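Pencil Case Storage and the Shared Desk: Project Report
Design and Materials, Second Year, Skurkthorpe

1. Background

The study room at Skurkthorpe has one long desk that everyone shares. Pens, erasers and small tools get left on it at the end of the day and are moved to a drawer in the morning. By Tuesday the drawer is usually full and people start buying their own pens again. Our project looked at whether a small case with fixed compartments would keep things in better order than the drawer or a soft pouch.

The assignment asked for a comparison of existing products and one proposal for a change. We were not asked to build anything from scratch, and we did not have workshop time for it before the end of November.

2. What we compared

We compared three kinds of storage.

The first was the desk drawer, which has no dividers. The second was a zippered pouch from Juvine, made of canvas, bought at the campus store. The third was a hard plastic case with a hinged lid and a divided tray.

We had planned to include a Mösli roll-up holder as well. It arrived too late and we left it out of the tests. The loops looked too narrow for a thick marker, but we did not try this, so it is not counted as a result.

3. Method

We asked 8 students from our own year to use each kind of storage for a week while doing normal coursework. At the end of each day they wrote down what they had put away and where. They also did a short task at the start and end of each week, which was to find a named item and put it back. Over the whole period this gave us 116 timed tries.

The task was always done at the desk, sitting down, with the storage closed at the start. For the drawer, "closed" meant pushed all the way in. For the pouch it meant zipped. For the hard case the lid had to be shut. We started the timer when the item was named and stopped it when the item was in the person's hand. Putting it back was timed separately.

We did not tell people how to arrange their things. In the first draft of the plan we were going to give everyone a layout sheet, but our instructor pointed out that we would then be testing the sheet.

4. The hard case

With the lid folded back the case takes up close to twice as much desk as it does when shut. On a crowded desk this matters. Several people said they moved their notebook to make space before opening it, and this time is included in the results.
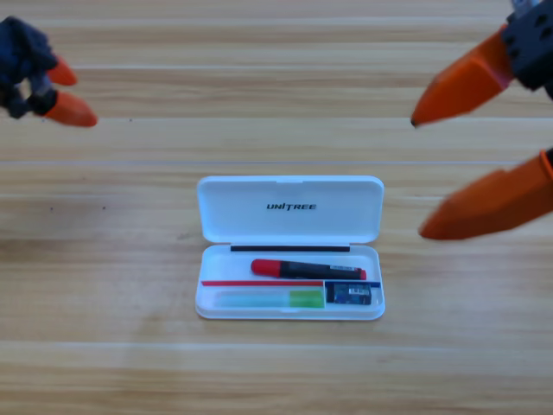
The upper compartment was the one people used most. A marker fits in it lying down, and it can be picked up without moving anything else. The lower row was used for small things such as erasers, sharpeners and spare leads. Two students kept paper clips there, which spread between compartments when the case was carried upright in a bag.

The shallow tray had good and bad sides. Everything was in view as soon as the lid was up, so there was very little searching. On the other hand, stacking one pen on top of another in the same compartment made the lid hard to close, and most people stopped trying after the first couple of days. They carried fewer pens that week than in the pouch week.

White plastic shows ink. We cleaned the case between users with a damp cloth, and that took off most pencil marks. Marker ink needed rubbing alcohol.

5. Results

Finding an item was fastest with the hard case and slowest with the drawer. The pouch was in between, and the times for it varied a lot depending on how full it was. When the pouch had only a few pens in it, it was nearly as fast as the case.

Putting an item back gave a different order. The drawer was fastest, because people simply dropped the item in and pushed the drawer shut. The pouch was second. The hard case was slowest. People paused to choose a compartment, and some turned the pen around so that it faced the same way as before.

The daily notes were less useful than we had hoped. Some were very detailed and some said only "same as yesterday." We used them to check which compartments were filled and did not use them for anything else.

At the end of the hard case week, fewer things were left out on the desk than in either of the other weeks. We cannot say that the case caused this. It was also the week with the fewest drawing assignments.

6. Proposal

Our proposed change is a removable divider for the lower row. At present, anything longer than a compartment has to go somewhere else in the tray. If one divider could be lifted out, the user could choose between several small spaces and one longer one. We drew this up and made a cardboard version, using a folded tab to hold the divider upright. The tab loosened after repeated use. A thin plastic strip from Polberg, sold for lining shelves, held better and could be cut with scissors.

We also considered a deeper tray and decided against it. It would solve the problem of stacked pens, but it would also let people bury small items.

7. Limits of the project

The group was small and all from one course. Everyone used the storage types in the same order, drawer first, so they may have been faster with the case partly from practice. If we did this again we would change the order for half of the group and include the roll-up holder from the start.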